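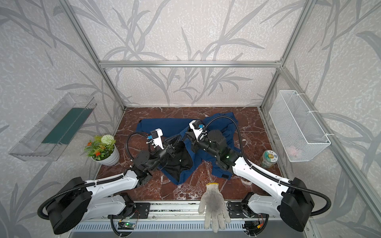 So the dark wash finally got its own day this week, and I've been folding navy and black things ever since. I don't know how we ended up owning so much of it. I blame school uniform, then work trousers, then a long spell when I only bought jumpers that wouldn't show the tea.

Dark clothes are a pain to fold, I've decided. You can't see the seams! With a white shirt you can spot the side seam from across the room, but navy just swallows everything, and if there's something black lying on top of it you're really going by feel. I've picked up what I thought was a sleeve and found I had hold of a completely different garment more than once.

My friend Annatjie does hers on the bed with the big light on, and she's probably right, but my bed is usually covered in other things (books, the cat, Mpho's coat). I like a hard, smooth surface anyway. Fabric slides about on it and you can push the creases out towards the edges with the flat of your hand. On a duvet it all sinks in and you end up smoothing the same bit over and over.

Anyway, this is how I do it now. Spread the thing out first, even if it looks a mess, and don't try to fold it while it's still bunched in the middle. Anything that's come along for the ride gets lifted off before you start. Pinch it by one fold, pull it up, and keep your other hand down on whatever's underneath, or the whole lot comes up together and you're back where you began. Then find the neck or the waistband and work from there. Sides in, bottom up, done.

I used to do thirds like they do in shops. It looks lovely for 2 minutes and then somebody wants the one at the bottom of the pile. Halves are fine! Halves have always been fine.

The other thing is that I've stopped trying to match up the blacks. I had a real go at it last May, sorting the properly black from the faded black from the navy pretending to be black, and Lachlan came in, looked at my careful piles and put them all in one drawer. I was cross for an evening - then I noticed that I get dressed by a bedside lamp and couldn't tell them apart either.

What I haven't solved is fluff. The lint roller from the corner shop gave up after 4 jumpers, and the damp rubber glove trick works but leaves me with a horrible grey sausage of fluff that I have to carry to the bin. If you've got something better, please leave it in the comments. Naledi swears by turning everything inside out before it goes in the machine, so that's what I'm trying with the next load, once I've got through the odd socks. They're all black as well, of course.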